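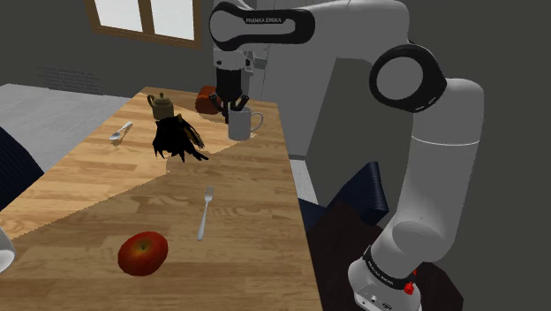 4. Drift

4.1 What counts as a lost mug

We had planned to define a lost mug as one whose owner could not say where it was. This lasted until the pilot interviews in May, when most owners at Gevcombe could not say where their mugs were and did not regard them as lost. "It's in the building" was the usual answer, given with the calm of a person describing the location of a load-bearing wall. One respondent had last seen hers before the office changed floors and still spoke of it in the present tense.

We therefore follow Vukčević in separating absence from loss. A mug is absent when it is away from its declared home (a desk, a hook, a particular shelf) and lost when its owner has started using a different one without complaint. The second condition matters a good deal. Owners who complained while using a substitute were coded as absent, and two of them were still complaining when fieldwork closed.

The starting stock was 300 mugs across the two sites, Gevcombe and Tallumthorpe, both occupied by staff of Flunent. Each mug was given a small numbered sticker on the base. Stickers that came off in the dishwasher were replaced when the mug could be identified by other means, such as a chip or a slogan. Plain mugs gave us the most trouble. A plain pale mug with no chip is, for the purposes of ownership, nearly a liquid: it takes the shape of whichever cupboard it is poured into, and arguments about it tend to be settled in favor of the person holding it.

4.2 Patterns of movement

Mugs moved downhill. At Gevcombe, where the kitchen is on the third floor and the meeting rooms are on the first, mugs left the kitchen full and collected in the meeting rooms empty. The return journey depended almost entirely on a few people whom colleagues described as "nice" and who described themselves, when asked, as tired. At Tallumthorpe everything is on one level and drift was sideways, toward the windows.

Of the mugs that started the study with a named owner, 26 were never again recorded at their declared home. A further 21 returned home at least once with a different sticker number from the one they had left with, a result we attribute to our own stickers and have excluded from Table 2. We mention it for anyone tempted to use the same brand.

Distance from the sink was a poor predictor of whether a mug would come back. Distance from the owner's manager was better. We do not have a theory of this that we would be willing to defend in front of the manager.

4.3 Resting position

Rosalie Kuster suggested at the design stage that we record the position in which mugs were found, on the grounds that it would take no extra time. It took a great deal of extra time. The scheme that survived has three codes: upright, inverted, and on its side (Figure 3). Mugs hanging from hooks were coded as inverted at Gevcombe and upright at Tallumthorpe until the two observers compared notes on July 29, 2019, after which they were coded as hanging and dropped from the analysis. 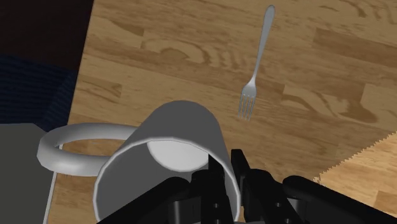
Page 30
Figure 3. Resting position, code S: mug on its side on a wooden tabletop.

An upright mug is ambiguous. It may be in use, finished with, or serving as a claim on a chair. An inverted mug has been washed, or somebody wants it thought that it has been washed. Code S was rare at both sites and drew more comment from passing staff than the other two put together. People who would step around an upright mug of cold coffee for a week would stop and right one that was lying down, sometimes while talking to the observer about something else. This made code S hard to study, and the counts in Table 3 should be read as a minimum.

Viola Cirillo has argued, in her comments on an early draft, that setting a mug upright is a form of maintenance and that we ought to have logged it beside washing and carrying. We agree, and we did not. Our observation sheet had a box for "handled" and a box for "moved," and righting a mug was entered in one or the other according to the observer's mood. Recoding from the margin notes recovered part of it – the notes were fuller at Tallumthorpe, where the chairs are better.

4.4 Substitution and grievance

When an owner found the declared home empty, the usual response was to take the nearest mug of similar size. Color was a distant second. Handles mattered more than we had expected: several respondents who claimed not to care what they drank from turned out to hold firm views on how many fingers ought to fit. Substitution chains at Gevcombe ran long, and in one case closed, so that every person in the chain was drinking from a neighbor's mug and every one of them had mentioned it to us in confidence.

Written grievances were confined to notes taped inside cupboard doors. We transcribed these in full and treat them in Section 5, with spelling retained.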